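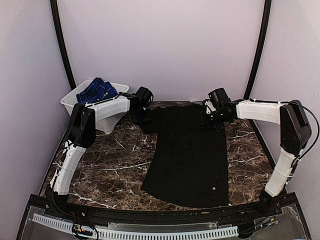 Reading time: 3 minutes

Courses > Household Textiles > Unit 6 > Folding long-sleeved garments

Search this course Go

Unit 6. Folding long-sleeved garments
Notes prepared by Sarmīte Ozoliņš for the evening group

In the last unit we sorted and pressed. Now we fold. Please read these notes before you come, and bring one long-sleeved shirt or light jacket of your own. A dark one is good for practice. On black cloth the edges of the layers are difficult to see, so your fingers must learn to find them.

The surface

Work on a table that is hard and smooth, at the height of your hip. A polished top lets the cloth slide when you straighten it. If the table has a strong pattern, for example veined marble, do not use its lines as a guide for the fold. They are never straight. Use the hem of the garment.

Keep a bin at the back corner for the pieces that still wait. One piece at a time lies on the table. A checked shirt can stay in a heap in the bin until its turn comes; it will be shaken out anyway.

Laying flat

1. Put the garment down with the collar away from you and the hem near the front edge of the table.
2. Take it at the two upper corners, near the shoulders, and pull gently to the back. The long creases of the body become softer.
3. Smooth with the flat hand from the middle to the sides. Do not press hard.
4. Find one button and look where it is. You will need it later as your mark.

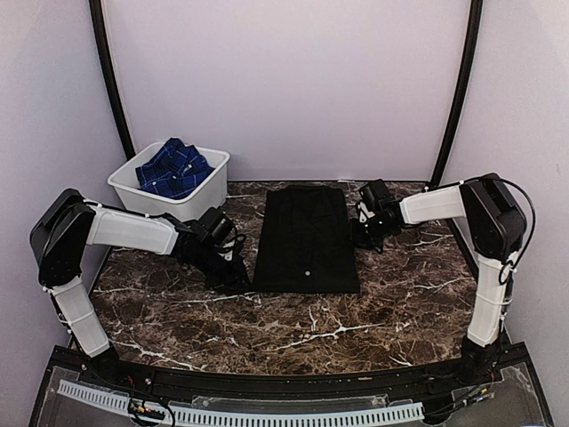 The sleeves are the part where most students lose the shape. Each sleeve goes across the back and then down, parallel to the side, and it must not pass the opposite side. When both are in, you have a panel that is taller than it is wide. A panel with the top a little narrower than the bottom is acceptable in this course. For a shop shelf it would be corrected.

Check three places: the collar, where several layers lie together; the bottom corners, which should rest flat; and the button you chose. If the button has turned to one side, the body was twisted before you began, and you should open everything and start again from step 2.

How much to practise

Marcelino Pastor, who taught this unit before me, asked for 28 folds before the test. I ask for the same number, but they can be with 2 different garments. Write in your notebook which fabric you used. Knit and woven cloth do not behave equally, and we will compare in class.

For Unit 7 please read the sheet by Candela Aranda about checked fabric. There the lines of the pattern must meet at the fold.

Questions about the course: Zorkula study office, ground floor | © Zorkula | Back to top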